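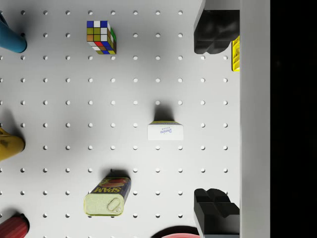 My daughter is almost five and we have been trying to cut down on how much we help her play. I didn't set out to do this as a project. It started because I noticed I was finishing things for her. She would pick up a puzzle piece, turn it once, and I would already be pointing at the spot. She had stopped looking for the spot herself. So for the past few weeks I've been sitting on my hands, more or less. If she is holding a scrambled Rubik's cube like the one at the top of this post, with blue and orange and green all over the same side, I don't explain how it is supposed to end up. She isn't going to solve it. She turns it until two of the same color are next to each other and then she shows me, and for her that is a finished job.

The hard part is the waiting. I timed myself one evening, which was probably a mistake. I lasted 44 seconds before I said "try the other way." It felt like ten minutes. My wife is much better at it than I am. She folds clothes or reads, and answers when she is spoken to.

We also put away a lot of toys. My sister gave us the idea. She lives in Trernura and has two boys, and she keeps up to 5 toys out at a time and the rest in a closet. We weren't that strict. We went through the shelf on a Saturday and packed up anything that hadn't been touched since Christmas, plus everything that makes noise when you push a button.
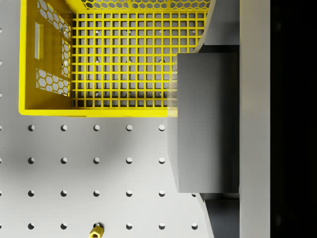 Some of what we packed up she asked for the next day, so it came back. The stuffed rabbit was one and the Imow train was the other. Everything else has stayed in the closet and she hasn't mentioned it. I did expect more of a fight.

What I didn't expect was how long she would stay with one thing once there was less around it. The Zeman blocks are the best example. We've had that set for 2 years and I would have told you she was bored with it. Last week she spent most of a morning building what she said was a hospital for spoons. I was in the kitchen the whole time. She came in twice, once for more spoons and once to ask if spoons get fevers. I said I didn't know, and she went back and worked it out without me.

It doesn't go like that every day. On Sunday she followed me from room to room saying she had nothing to do, and by four o'clock I gave up and we watched a movie. She starts preschool in September, at Donar, and they have a long free play period in the mornings. I'd like her to be used to it by then. I wrote about some of this on 5/8/18 in the parents' group and got a few answers.

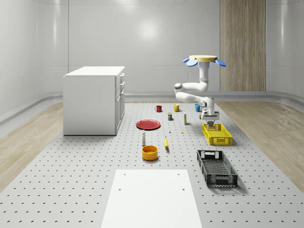 Imow_mom wrote that her son complained for nine days straight when she stopped setting up activities for him, and that on the tenth he took all the couch cushions into the hallway and was busy until dinner. She said to let the complaining happen and not to treat it as a question that needs an answer. She also said to keep a box of plain stuff handy, such as tape, string and paper tubes.

I put a box like that together last night. The tape is already gone. Most of it is on the legs of the dining table, and I have been told not to take it off until the table is better.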